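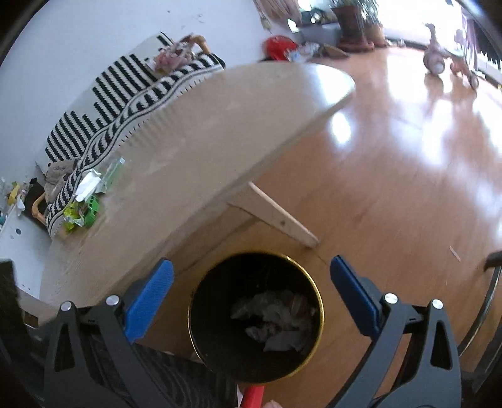

Figure 2. The hand-held gripper in a living room, with the jaws opened on both sides of a wastebasket. The blue pads are on the inner faces of the jaws, and the round pivot screws are visible on the black linkages.

3.2 Preparation and Maintenance of the Gripper

All recordings in this study were made with one hand-held gripper, which we call the Atine tool after the project in which it was first built. The same jaws, pads and linkages are also mounted on the robot arm in our laboratory in Vikville, and for this reason a change in the tool has an effect on both sides. If the pads become worn on the hand-held tool while they are new on the arm, the same closing movement gives a different grip. In the first months we did not pay enough attention to this point. The present section describes the procedure that we follow now, including the parts of it that are still not satisfying.

Pivot screws. The jaws move on linkages of black plastic, and each linkage turns on screws with a round silver head (Figure 2). The screws must be tight enough that the jaw does not move sideways, and loose enough that it opens freely. We tighten each screw by hand until the jaw begins to resist, and then turn it back slightly. The person who does this holds the tool with the jaws pointing down and lets go of the handle. Both jaws should open fully and at the same speed. When one of them stays behind, the screw nearest to the handle on that side is usually too tight. We tried to use a torque driver for this work, but the smallest setting was already too strong for the plastic and one linkage cracked at the hole. After that we returned to the hand method.

A drop of removable thread lock is put on every screw. Without it the screws came loose during the longer sessions, especially when the operator picked up many small objects one after another. The thread lock should not reach the plastic surface between the linkages. In one case it did, and the left jaw had to be taken apart and cleaned.

Pads. The blue pads are rubberized and are fixed to the jaws with double-sided tape. Before mounting, the inner face of the jaw is cleaned with alcohol and left to dry. The pad is then pressed from the middle toward the ends, so that no air stays under it. We clamp the two jaws together with a flat piece of wood between them and leave the tool for 36 hours before it is used. A shorter waiting time was tested during a busy week in March, and the lower corner of one pad lifted on the first day of recording.

Dust is the most common problem with the pads in homes. Tissues, food wrappers and textiles leave fibers on the rubber, and the grip on smooth objects becomes weaker before the change can be seen. The operator therefore wipes both pads with a damp cloth when moving from one room to another, and also after any task with paper waste. The cloth should not have soap in it. We replace both pads together, also when only one is damaged, so that the two sides keep the same thickness.

Jaw opening. The widest opening is measured with a caliper between the tips of the pads, and the value is written on the sheet that travels with the tool. It is used later to convert the jaw position in the video into a distance. The measurement is repeated after every change of pads or screws. For large objects, the operator opens the jaws completely before coming near, and keeps them open until the object is between them. Operators who opened the jaws only halfway often pushed the rim of a container with one tip, and such recordings are difficult to use for training.

Camera. The camera is fixed above the jaws and looks forward along them, so that both jaws stay in view together with the room. Its bracket is held by a single bolt. We marked the correct angle with a line of white paint across the bracket and the body of the tool, and the operator checks that the line is unbroken before each session. The lens is cleaned at the same time. Exposure is left on automatic. In rooms with a bright window and a shiny floor, the operator waits a few seconds at the starting position until the brightness of the picture is stable. This waiting part is removed later by the software.

Regular check. After 600 grasps the tool goes back to the workbench. The number comes from a counter in the recording program and has no deeper justification; we chose it after seeing that play in the linkages could usually be felt soon after this point. The check was designed by Pouran Abbasi and has a fixed order: screws, linkages, pads, jaw opening, camera bracket. The order is important, as tightening a screw changes the opening and the measurement would then have to be made again. At the end, the tool is placed in a holder and closed on a wooden reference block. The image is compared with the one taken when the tool was new. If the edges of the pads differ clearly between the two images, the procedure is started again from the screws.

Repair. A cracked linkage is replaced and never glued. Glued parts held well in the laboratory, but they made the jaw slightly stiffer, and the operators noticed it in the handle. New linkages are printed on the Gallagher printer in the same position on the plate as the original ones. When we printed them standing up to save time, the holes were not round enough and the screws had play from the beginning.

With this procedure, nearly 95 percent of the recordings passed the quality filter described in Section 4. We can not say how much of this is due to maintenance, because the operators also gained experience in the same period. Wear of the return spring inside the handle is not covered by the check. It can be reached only by opening the handle, and we have so far replaced the spring only when the jaws no longer opened fully without help.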